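Spielküche und Spiellebensmittel: Häufige Fragen

Zuletzt überarbeitet am 7. Mai 2019

Liebe Eltern, liebe Großeltern und liebe Kolleginnen und Kollegen aus den Kitas, in unserem kleinen Spielzeugverleih Trullcombe kommen immer wieder dieselben Fragen zum Küchenspiel an, und weil wir am Telefon gern ins Plaudern geraten (und dann im Laden alles liegen bleibt), haben wir die Antworten endlich einmal aufgeschrieben. Wenn etwas fehlt, schreiben Sie uns bitte einfach!

Was gehört denn nun wirklich in eine Grundausstattung?

Weniger, als die meisten denken. Ein großer Teller, eine Schüssel, eine Tasse mit Henkel und ein bisschen Obst, damit kommt ein dreijähriges Kind wunderbar durch den ganzen Vormittag. Erdbeeren sind bei uns der große Renner, dicht gefolgt von der Orangenscheibe, die je nach Laune auch als Pizza, Lenkrad oder Sonne herhalten muss. Ein kleiner Herd ist schön, aber wir kennen viele Kinder, die mit derselben Begeisterung auf einem umgedrehten Schuhkarton kochen. 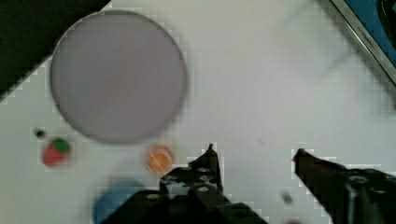
Wie oft sollte man das Spielobst abwaschen?

Zu Hause reicht einmal in der Woche, in der Gruppe lieber alle zwei Tage, und in der Schnupfenzeit ruhig jeden Abend. Nehmen Sie lauwarmes Wasser mit einem Spritzer Spülmittel und legen Sie alles zum Trocknen auf ein Geschirrtuch. In die Spülmaschine geben wir selbst nichts, was hohl ist, denn das Wasser, das einmal drin ist, kommt so schnell nicht wieder heraus.

Mein Sohn kippt immer gleich die ganze Kiste aus. Was tun?

Ach, das kennen wir gut! Bei uns hat es sich bewährt, gar nicht erst die ganze Kiste hinzustellen, sondern den Tisch schon vorher zu decken, bevor die Kinder kommen. Legen Sie die Sachen mit etwas Abstand hin, sodass jedes Stück einzeln zu sehen und zu greifen ist. Eine helle Tischplatte hilft dabei sehr, darauf leuchten die Farben richtig, und das Obst muss gar nicht im Teller liegen. Das Auftun und Verteilen ist ja gerade der schönste Teil des Spiels.

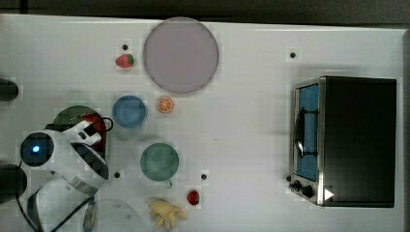
Und wenn es dann trotzdem auf dem Boden landet, ist das auch kein Unglück. Lassen Sie das Kind in Ruhe zu Ende kochen und räumen Sie danach gemeinsam auf, erst das Obst, dann das Geschirr. Mit 30 Minuten Spielzeit am Stück sind die Kleinen meistens gut bedient, die Größeren bleiben gern fast 60 Minuten dabei, vor allem, wenn man sich als Gast dazusetzt und ordentlich bestellt.

Kann man Teile aus verschiedenen Serien mischen?

Unbedingt! Unsere Serie Grernar hat das eher gedeckte Geschirr, die Serie Nogueira das kräftig bunte, und zusammen ergibt das einen Tisch, wie er in den meisten Familien ohnehin aussieht. Die Kinder stört es nicht im Geringsten, wenn der Teller matt lila und die Schüssel blau ist. Ein wenig aufpassen sollten Sie nur bei den Größen: Wenn eine Banane nicht in die Schüssel passt, gibt es bei Zweijährigen schnell Tränen. 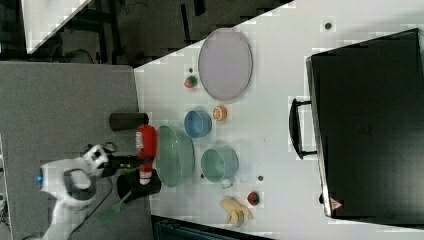 Teller, Schüsseln, Tasse und Obst auf dem weißen Tisch

Was passiert, wenn ein Teil verloren geht?

Dann melden Sie sich bitte kurz, und wir suchen im Lager nach Ersatz. Im Bestand haben wir zurzeit 1.083 Einzelteile, da findet sich fast immer eine passende Erdbeere. Berechnet wird nur, was wir wirklich nachkaufen müssen. Im Juli ist der Verleih wegen der Inventur geschlossen, Rückgaben nehmen wir in dieser Zeit trotzdem an.

Das könnte Sie auch interessieren
- Kaufladen einrichten auf kleinem Raum
- Spielgeschirr aus Holz oder Kunststoff?
- Unser Leihset 301 für Tagespflege
- Anfahrt zur Ausgabestelle Soltalcombe

Kommentare (3)

Chandrasekhar Rajan
Danke für den Tipp mit dem gedeckten Tisch. Unsere Tochter hat heute beim Abendessen so lange serviert, bis der Opa keine Bananen mehr »essen« konnte.

Krabbelmaus
Gilt das mit dem Abwaschen auch für Obst mit Klettverschluss? Unseres riecht nach einer Weile etwas muffig.

Team Trullcombe
@Krabbelmaus: Klett bitte nur feucht abwischen und offen liegen lassen, am besten über Nacht auf der Fensterbank.

Diese Website verwendet Cookies, um Ihren Besuch angenehmer zu machen. Mit der weiteren Nutzung stimmen Sie dem zu. Einstellungen | Einverstanden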